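Akton Publishes Open Good-Practice Guide for Kitchen Robot Trials
AUGUST 7, 2022 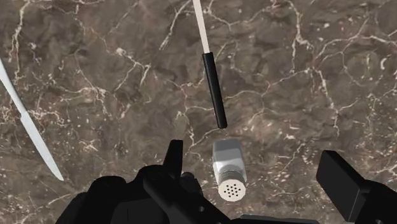
STANDARDS AND SAFETY

Akton is delighted to release the first edition of its good-practice guide for testing robot arms on kitchen tasks, free to download for any lab, school or workshop that wants it. The guide covers both simulated and physical trials, and it was shaped by 40 people who set up and run these tests every day.

A simulated salt shaker lying between two gripper fingers, with a knife blade elsewhere over the same marble countertop, is the kind of setup the guide has in mind. Under the new rules, any blade in a layout must be listed on the trial sheet, even when the robot has no reason to go near it. The sheet also names the target object, how it is lying at the start and how close the fingers may come to anything else.

"I'm thrilled with how practical this turned out," said Neema Mfinanga, lead editor of the guide. "You can read a rule over breakfast and use it the same morning – and if it doesn't work for your setup, we really want to hear from you!"

Draft rules were checked against 762 simulated trials in July, run by teams at Kirui and Dedow. Their comments led to a full rewrite of the chapter on starting positions, plus a shorter trial sheet that fits on one page.

"We used to argue over what counted as a clean grasp," said Calum Cairns, who coordinated testing at Dedow. "Now we have wording we can all point to, and new people pick it up fast."

The guide contains 20 rules, a blank trial sheet and a glossary. Comments on the first edition can be sent to the Akton standards desk.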